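Our club robot lets go too early -- what are we doing wrong?

Posted by skerkitz_mom

I help out with the robotics club at Lasonham on Saturday mornings. The students are on the tool pickup task, and the score sheet is not flattering.
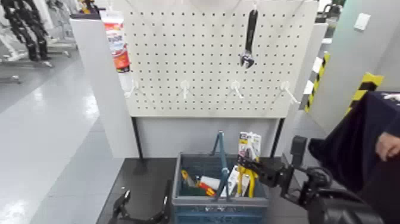
Our grip routine is 5 lines long and was written by a ninth grader with great confidence. It closes, waits, then opens on a timer. The pliers in their cardboard package are the item we argue over, with the fingers closed on them over the blue basket. Should the release depend on something smarter than a clock?

Yannick Pons

Yes. A timer has no idea where the arm is. Read the wrist position and open only when it matches your drop point. We had the same trouble at Ullum and lost most of December to it.

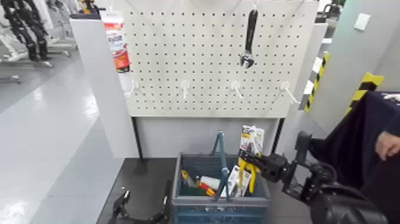
Right gripper on the pliers package, basket below.

Also slow down your last move. Our motor speed was set to 3000, which the students thought was a bargain. We dropped it to 1000 and the judges stopped flinching.

cordier_fan2

just use more tape

Yannick Pons

Tape where?
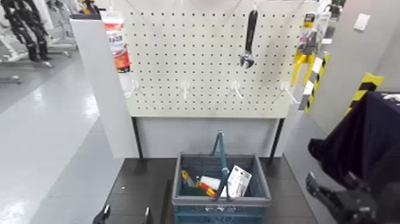 Can we change the release code between rounds?
Check your event's rules, but ours allowed edits until the 2-minute call.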